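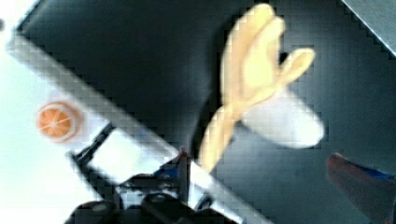 Is the Tradton play food set worth $21?
It is if you mostly want the soft pieces, and it's hard to justify if you already have a few cups and plates a child is allowed to take.

Tradton Kitchen Play Set, 22 pieces
Review by Ng

I don't trust play food that comes with a big number on the package. The number usually includes things I wouldn't have counted, like a lid, or both halves of something that comes apart. So when the Tradton set came up for $21 with 22 pieces in it, my first thought was that somebody in packaging had been generous. It had 113 ratings on the store page when I ordered, nearly all of them glowing and nearly all of them written the day the thing arrived. I don't find that kind of review useful. Any toy is a success on the first afternoon.

We've had ours for long enough now that the shine is gone, and it has been through a wet November when it was on the floor more often than it was in its bag. It replaced the Bilon market basket, which I bought two birthdays ago and regretted by the weekend. So I have something to compare it with.

The dishes first, and I was ready to dislike them. Toy dishes are normally too small to be any use, and a child works that out fast. The colander in this one is a pale green oval with a flat handle at each end and rows of little round holes in the base, and it's big enough to hold a decent pile of food. The handles matter more than I thought they would. A kid with short arms can pick it up with both hands and carry it across the room without tipping it. It has also been a boat, a hat and a bed for a bear. I have nothing bad to say about the colander, which annoys me a little.

The cup is the same pale green, with a loop handle. Fine. It's a cup. We own cups. If you're adding up what you get for your money, I'd leave it out of the sum, and I'd do the same with the plate, even though the plate is the one thing in the set I like looking at. It's a lavender gray with a raised rim, and the rim does stop round food from rolling off when dinner is being served at a run.

Does it matter that the colors are so quiet? The store page makes a fuss about "calm tones." I think calm tones are for the parent's living room, and the child would have been just as happy with a bright orange plate. But I'm the one who looks at it every evening, so they got me there.

Now the food, and this is where I start to grumble. The scale is all over the place. The strawberry is small, which is right for a strawberry. The orange slice is small too, and flat, and it gets under furniture better than anything else I've ever owned. Then there's the plush ketchup bottle, which takes up most of a plate by itself.

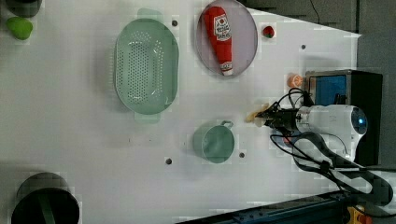 A bottle that size next to a strawberry that size looks like two sets got mixed up at the warehouse. I wrote to Tradton to ask if I'd been sent the wrong one, and got a polite reply telling me it was correct and thanking me for my interest.

The ketchup is the favorite all the same. Of course it is. It has a white label with a red emblem, so it looks like something from a real refrigerator, and it's soft enough that I don't flinch when it gets swung around. Everything in our house has had pretend ketchup on it, including the soup, the orange slice and me. If they sold the bottle alone for a few dollars I'd tell you to buy that and skip the rest.

About the soft pieces in general: soft is good for the baby downstairs and good for playing after bedtime, when you'd like nothing to clatter. It's less good for cleaning. The care card says surface wash only. I don't know what whoever wrote that card thinks happens to toy food, but ours gets licked. I put one pale yellow piece through a gentle cycle in a pillowcase, against instructions, and it came out all right. I'm not recommending it. I'm telling you what I did.

The storage bag is poor. It's thin, the drawstring pulls out on one side, and the colander only goes in if it goes in first. By the second week we'd given up and moved everything to a shoebox. Anar, whose wooden fruit costs a good deal more, at least puts it in a crate you can stack. That set has fewer pieces and no dishes at all, so it isn't a straight comparison, but if storage is your main worry I'd look there before I looked here.

The age label is 2 and up. I'd check the small fruit against your own child's habits before going by a label. I put the strawberry away on a high shelf when the baby visits and bring it back out afterward.

Against the old Bilon basket, this wins easily. The Bilon food was held together with fastener dots that gave out almost right away, and the basket itself had a sharp seam. The Tradton set has nothing to peel off, and so far no stitching has opened on ours. Whether I'll be saying that a year from now I can't tell you. I've checked the ketchup bottle's cap end most closely, that being the end that gets chewed.

Would I pay $21 again? Probably, with some muttering. I wouldn't pay more. The price had gone up and come back down when I looked last Sunday, so if it's high when you read this, wait a bit.

Good: colander, ketchup bottle, plate with a proper rim.
Bad: bag, washing instructions, sizes that don't match.
Lost so far: the orange slice, twice, both times under the stove.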